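# How a Theater Gets Its Echo (or Loses It)

When an actor speaks on a stage, the voice leaves the mouth as sound waves. Sound waves are tiny squeezes and stretches in the air. They travel outward in all directions until they reach something: a wall, a curtain, a seat, a person's coat.

Hard, smooth surfaces send most of the sound back into the room. This is called **reflection**. Soft, thick surfaces take in most of the sound and turn it into a very small amount of heat. This is called **absorption**.

A theater needs both. With too much reflection, each word runs into the next one, and the back row hears a blur. With too much absorption, the voice fades before it gets that far.

## Reverberation

The sound that stays in a room after the speaker stops is called reverberation. You can test it. Stand in a tiled bathroom and clap once. Then clap once in a closet full of clothes. The bathroom clap lasts longer.

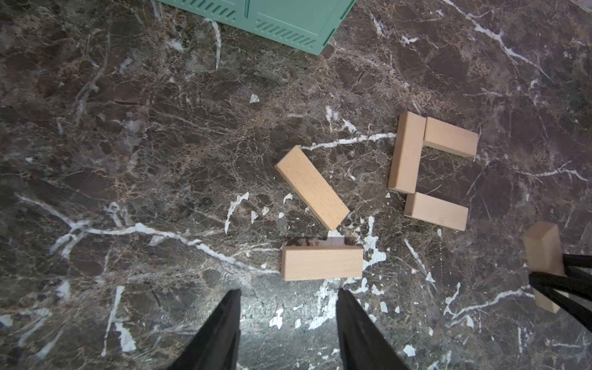
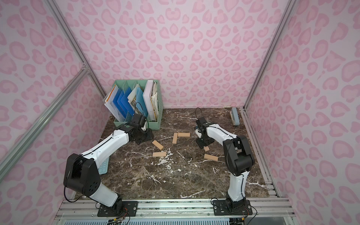
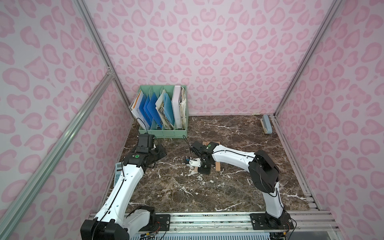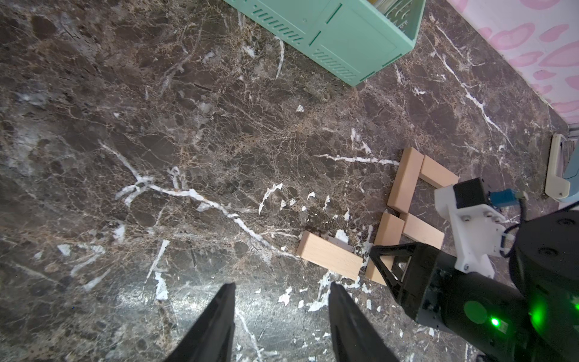
Teodoro Cabanatuan wrote in to ask why the school play in Drallville sounded fine on opening night but boomed at rehearsal, when the actors and the stage were the same both times.

The answer is the audience. The Drallville hall has 1000 seats, and the seats are hard. At rehearsal, 28 people were in the room. On opening night, every seat was taken. People and their clothes absorb sound -- high sounds more than low ones -- so a full hall has less reverberation than an empty one.

Some theaters use padded seats for this reason. An empty padded seat absorbs nearly as much sound as a seat with a person in it, so the hall changes less between rehearsal and show.

## What actors do about it

- In a room with a long echo, they speak more slowly and leave short gaps.
- In a room with very little echo, they speak with more breath and face the audience more often.
- In both, they finish the ends of words. Sounds like *t*, *k* and *s* are quiet and are lost first.

## Words to know

**Acoustics**: the study of sound, and also the way a room handles sound.

**Projection**: sending the voice a long way without shouting.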